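Marikar tour, Trirnville leg: notes on tickets and timings, as the venue page leaves a fair bit out. Thread.

Two shows on the day, morning and early afternoon. Running time is the same for both, no interval. Doors open 23 minutes before the start. The venue page says half an hour, which was last year's figure.

Capacity is 644 for each show. The hall holds 2,000 standing, but children's shows are fully seated and the balcony stays shut.

Under-ones go free on a lap but still need a ticket. Add it at the same time as the adult one. It can't be added later online, only by phone, and the phone line closes at lunchtime.

Booking opens Mon 12 July at nine. Pre-sale codes went to last year's bookers in March. If yours has gone missing, the box office can look it up by postcode.

Maximum of 4 tickets per order. Larger groups have to place separate orders, and the system won't seat them together. Pick the seats by hand from the plan and leave "best available" unticked.

Sound: the Stovodville date was loud near the front, left-hand side, where the speaker stack sits at child height. Row F and back was fine. Ear defenders are lent out at the cloakroom against a deposit.

Buggies go in the side foyer, folded. Use the Maltison Street entrance, which has the ramp. The main doors have steps.
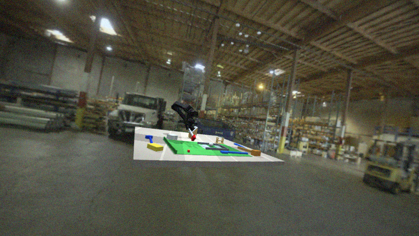

Zorica Leka replies that the relaxed performance is the morning one, with house lights left half up and the doors open throughout, and asks whether it has the same running time.

It does, same set list as well. The confetti is dropped from the morning show.

Returns go back on sale at the box office an hour before each show, card only.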